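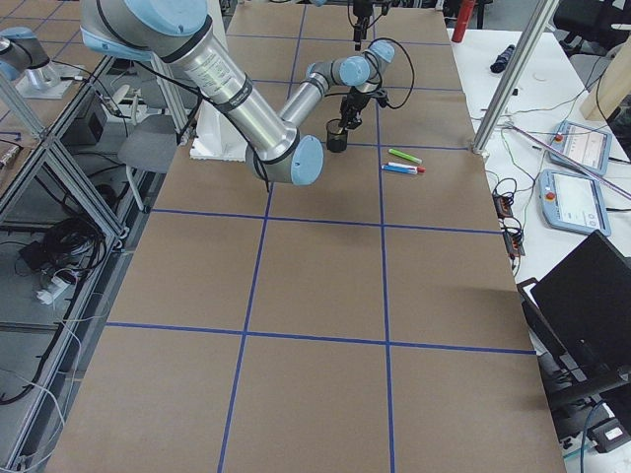
Page last changed: May 23, 2007

Paper and Tape: The Best Thing I Ever Did to a Work Table

I have covered my work table in brown kraft paper for years now and I still get a little thrill every time I roll out a clean sheet. It catches glue, ink and pencil shavings, you can scribble measurements right on it, and when it gets too ugly you peel it off and start over!

The part I came to later is the grid. Run blue painter's tape down the length of the table in two long lines, then cross them with shorter strips, and you have three columns of cells to put things in. Markers in one, the cup they live in next door, scissors somewhere else. I can't tell you how much less I hunt for things (and I am a champion hunter).

Getting the paper flat

Cut it the night before and leave it face down with a few heavy books on it, because paper off a roll wants to stay a roll. Wipe the table and let it dry. Tape one short end, walk the sheet down the table smoothing with your forearm, and tape the other end. Do the long sides last. If you get a bubble, lift the nearest side and go again, don't try to press it out.

Laying the tape

Mark your lines lightly in pencil first. I like cells 15 inches across on my Hallby table, but set your biggest tool down and see what it needs. Pull off a good long piece, stick one end, hold the other end up and tight, and lower the whole thing in one go. It comes out so much straighter than pressing it down inch by inch. Burnish with a spoon.

Don't use masking tape. It tears the paper when you move a line, and you will want to move a line.

Markers

Lay them flat while you're working, side by side and pointing the same way, so the cap colors show. Lime green, red, blue, you grab the right one without reading anything. A small black cup is great for afterward. Dark plastic hides the ink smudges, and a short one doesn't tip as easily as those tall tumblers.

Amirul Liem wrote to ask whether the tape leaves gunk on a varnished top. On mine, no, as long as it sticks to the paper and only the outside edges touch the wood. I change those edge strips every 30 days. If you do get residue, a drop of cooking oil on a rag, wait a bit, then dish soap.

A 100-foot roll of paper lasts me ages. Save the used sheets for wrapping and for under the paint cans.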